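Notes from the Robot Room

Hello again from the second floor at Mallberg! Marisa Melis asked me for "a few lines about what you people do all day up there" and I'm afraid she is getting more than a few lines. Sorry, Marisa. You can cut it wherever you like, but please leave in the part about the sign-up sheet.

So, since June we've been teaching the arm to pick things out of a bin by showing it. I mean really showing it: one of us works the hand from a distance, the arm goes where we tell it to, and everything gets written down while we do it (joint positions, finger positions, the camera pictures). One pick from start to finish is a demonstration, or a "demo" if you're in a hurry, and we are always in a hurry. When we have enough of them the learning code gets the whole pile and tries to work out what we were doing. Our target for this round is 1000 demos. As I write this we have 438, and I'm pretty pleased with that, because I had us down for much less when I made the plan on the back of a lunch menu.

There are two ways we do it. The first is the glove. You put it on, you close your fingers, and the fingers over at the bin close too, with a little lag that you stop noticing by the second afternoon. The other way is by hand, where you put the arm in its soft mode and push it along yourself, like steering a very heavy shopping cart. I like the pushing for the big moves, getting over the rim and down, and the glove for anything where the fingers matter. Verena Oberholzer likes the glove for everything and is faster than me at all of it, so take my opinion for what it's worth.

Shoes are where I spend most of my time. I did not know how much I could think about a shoe! A block is a block whichever way you come at it, but a shoe has an opening and a soft part and a stiff part, and it gives when you squeeze it, and then it turns a little and you've got hold of the wrong bit. My first tries were all from the toe. Verena kept telling me to get the fingers spread wide first, come down over the middle, and only then start closing, and I kept nodding and doing it my way. I do it her way now.

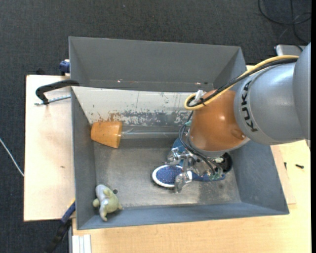
Going in for the blue shoe, fingers still open.

The other thing I had to learn was to slow down. When you reach for your own shoes in the morning you don't think about the path your hand takes, you just have a shoe. With the glove on I was doing the same thing, swooping in, and the recordings were a mess. Every swoop was a different swoop. The code can't tell which parts of your wiggle were on purpose, so if you stop halfway to scratch your nose (guilty) it will dutifully consider that stopping halfway might be part of picking up a shoe. We threw out 30 of mine from the first batch. I was a bit sore about it for a day and then I watched them back and, well, yes. Out they go.

What we do want is mistakes that get fixed. If the fingers slide off and you back up and come in again, keep it! Verena calls those the good bad ones. We had a long argument over coffee about how many of them to leave in. She wants lots. I want some but not so many that the arm thinks missing is step one. We haven't settled it and we're going to train it both ways and see.

A few people have asked why the bin is such a jumble. The shoe hardly ever gets the place to itself, there's usually a soft toy or some other odds and ends lying in there too, and that's how we want it. The bins down at Cordeiro, where this is all supposed to end up someday, are not tidy either. We move things between demos, tip the shoe over, put it up against the wall. The wall ones are horrid. You come down next to a sloping side with a hand that has a lot of knuckles, and you find out how much you trust your own eyes. I go in from the open side and nudge the thing toward the middle before I try to grip it. I thought that was my own clever trick until I found the same trick in the Aketti notes from the last round, in somebody else's handwriting, underlined.

My back is the one complaint I have. An hour in the glove is plenty. We've started swapping every half hour, with the person who isn't driving sitting at the laptop typing labels (which object, did the grasp hold, anything odd) and doing the resets. It goes faster with two, and you get somebody to moan to. The label box takes up to 1000 characters and I have been asked, politely, to stop filling it.

Now the sign-up sheet! We would love to have more hands than just ours. If only Verena and I do the demos, the arm is going to pick up shoes like Verena and me, and we both have our habits. Left-handers especially, please come, we have a left glove that has hardly been out of its box. You don't need to know a thing about robots. You get a short practice run with the foam blocks, and after that you go straight on to real picks. The sheet is on the door of the Ellis room and the slots are in the afternoon, from 2 until 5. Wear something with sleeves you can push up, and take off your watch or the glove strap will pinch you.

We do ask that you don't lean over the table while the arm is live, and whoever is on the laptop keeps the stop button within reach. Verena will go over all of that again when you get there, and then once more.

Next time I hope to tell you how the first training run went. We'd like to do a small one before the full set is in, just to see if it heads for the shoe at all. I have a bar of chocolate riding on it. Verena picked "no."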